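What I learned from putting cups on a rack all Friday

I have been meaning to write this up since November, and I'm finally sitting down with tea and no meetings, so off we go. The short version: we changed how we label our cup-racking demonstrations, the policy got a lot better, and I'm still a bit giddy.

The task is the one I keep boring my friends with. There's a gold metal drying rack and a set of ribbed blue cups, and each cup should end up upside down on the rack. Sounds easy! It is miserable for a policy. A cup that lands a little crooked looks nearly the same as a good one from most angles, and our old model would happily let go and move on to the next.

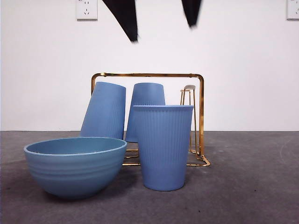 Labeling the lean

Margareta Radu (we've worked together since our Pestden days) had the idea. We used to score an episode at the very end, one number for the whole thing. She wanted a score at every release: did the fingers open with the cup upright, leaning, or off the rack? So we went back through 3043 episodes and marked each one by hand. We threw out the ones where the release was hidden from both cameras, which left 2753.

That was a long, dull stretch, and I'd do it again tomorrow. The wrist view turned out to matter far more than I expected. Up close the ribs on the cup give you a lovely cue for tilt, and the model picks up on it fast. 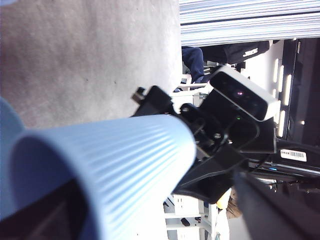
Does this need a bigger model?
The network is the same size as before. Only the labels and the training loss changed, and training takes about as long as it used to.

On to the result I'm excited about. We ran 300 trials with the old policy and 300 with the new one, with the start positions shuffled the same way for both. The new one fixes its own mistakes! It lets go, notices the lean, closes back on the cup and turns it a little. We never gave it a "fix the cup" demonstration as a separate skill. Those corrections were already buried in the data, and the release labels seem to be enough to bring them out.

It's still shaky when the arm moves fast between cups.

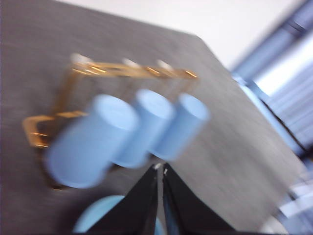 Irina Moldovan thinks we should slow the approach over the last stretch and leave everything else alone. I'd like to try training on smeared frames first, mostly out of stubbornness. We're going to run both and compare.

The label tool lives in our Trilora repo now, with the release scores for 1656 of the episodes. The rest will go up once I've cleaned up my file names, which are a disgrace. If you try it on plates or bowls, please write to me, I'd love to hear how it goes.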